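On Fasting and the Rule of the Table: Notes from a Year of Reading

Posted December 27, 2024
Filed under: Practice, Household, Reading

In July I undertook to read, in order, the sermons and household letters that survive from the small contemplative community at Hadlow, and to keep its rule on fasting for as long as the reading lasted. Several readers of this blog have since written to ask what the rule requires and whether it can be kept by a person with ordinary employment. The present entry is intended as a reply to those letters and as a record for my own use.

The rule itself is short. Members of the community took one full meal a day on appointed days, at noon, and a light collation in the evening if their work required it. Meat was set aside on those days, and so were eggs. Milk was permitted to the sick, to the young, and to anyone engaged in heavy labor. The letters return to this last provision many times, and it is clear that the question of what counted as heavy labor was a source of some friction. One letter concedes it to the laundry but withholds it from the bindery. A later letter reverses the decision and offers no explanation.

What I had not expected was the weight placed on conduct toward others. A member who was offered food by a host on a fast day was instructed to eat it, to thank the host, and to say nothing of the fast. The writer is firm on the matter: to refuse a meal that has already been cooked is to make another person pay for one's own devotion. I have found this the most difficult part of the rule to keep. It is easier to decline a dish than to accept it in silence, and the habit of explaining oneself is a strong one.
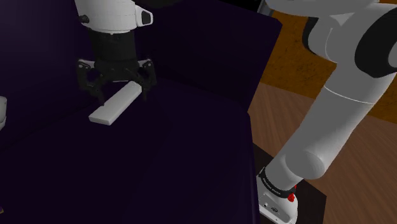 A white robot arm over a dark purple work surface.

The edition I have used is the one prepared by Kieran Ní Bhriain and issued by the Drastard press. It contains 12 sermons and a considerably larger body of correspondence, with an index that I would describe as adequate. The notes are sparing. Where a letter quotes scripture from memory and quotes it incorrectly, the editor has left the error in the text and supplied the verse at the foot of the page, and I believe this to be the correct practice. The errors are instructive. In two places the misquotation is plainly the version the community used in its prayers, and to correct it would be to lose it.

I have one reservation about the edition, and it concerns the order of the letters. Ní Bhriain arranges them by recipient. A reader who wishes to follow the development of the rule over time must therefore move back and forth between sections, and a number of the letters are undated. I prepared a list of my own, on the inside of the back cover, and would be glad to share it with anyone who owns the same printing.

On the question of ordinary employment, my experience was as follows. The noon meal presented no great difficulty. My office keeps a regular lunch hour, and a plate of beans and bread attracts no comment. The evenings were harder, particularly in the first weeks, when I slept poorly and was short with my family. The letters anticipate this. A member who became irritable was to break the fast at once and to apologize to whomever he or she had offended, in that order. I followed the instruction on two occasions. On the second, my daughter asked whether the apology was also part of the reading. I told her that it was, and she accepted it on those terms.

There is a further matter on which I remain undecided. The sermons treat fasting as a preparation for prayer and place little value on it by itself. The sermon on the widow's oil goes so far as to say that a person who fasts and does not pray has merely missed supper. The letters are more generous. In the correspondence with the sister house at Stallano, the writer allows that a person who cannot pray may fast in place of it, as one might leave a lamp in a window. I have copied out both passages and placed them side by side, and I cannot make them agree. It may be that the sermons were addressed to those already settled in the life, while the letters answered people in particular distress.

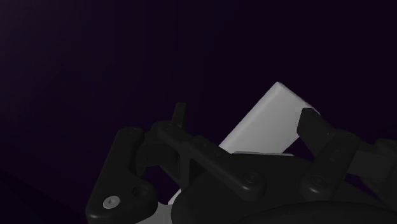
Tilted block, pale grey-white, on a dark ground.

Readers who wish to consult another view of the subject may turn to the short treatise by Ó Súilleabháin, which takes the stricter position throughout. It admits no collation in the evening and makes no allowance for hospitality. I read it with respect and did not attempt to keep it. Its chapter on almsgiving is nevertheless the best I have encountered — the cost of the omitted meal is to be set aside the same evening, in coin, before the household goes to bed. We adopted this custom at home, with a jar on the kitchen shelf, and it has outlasted the appointed days.

Those with a medical condition should not undertake any fast without the advice of a physician. The community held the same view, and the infirmarian's word overruled that of the superior in every case recorded in the letters.

I expect to begin the remaining correspondence with Stallano in the new year. Comments on this entry are open, and letters may be sent to the usual address. I would be particularly grateful to hear from anyone who has seen the earlier printing of the sermons and can say whether the passage on the widow's oil appears there in the same form.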